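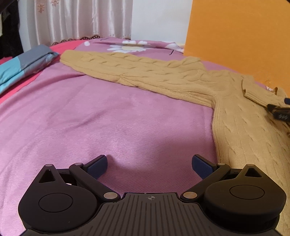
Week 2: Reading a fiber claim

Sellers love the word "natural." It has no fixed meaning on most hangtags, and you should treat it as decoration until the fiber content label backs it up. The same goes for "breathable" and "heritage."

Take the Castia study in your packet. It reports that 77 shoppers preferred a wool blend to an acrylic knit. Preferred it how? They handled each swatch for 10 seconds, with the prices showing. I don't doubt the answers — I doubt what they were answering.

Stitch names are no help either. A cable is a structure: groups of stitches cross over one another and pull the fabric in. You can knit it in wool, cotton or acrylic, and a photo won't settle which.
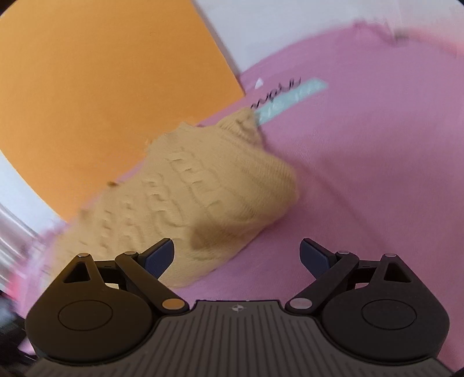

Fig. 1. Cable-knit sweater, tan, on pink fabric.

Peeters argues in her chapter that cables signal quality to buyers whatever the yarn. Her evidence is one Vermeulen catalog. Read it, but ask what a second catalog might have done to her case.

For next time: find one claim on a garment you own and write down what would prove it false. If nothing could, say so.

Questions to Kha Phùng before 10 a.m.

Related handouts
Pilling tests and who pays for them
What "preshrunk" promises
The Stistier care label dispute

Last updated: March

This site uses cookies. Accept | Settings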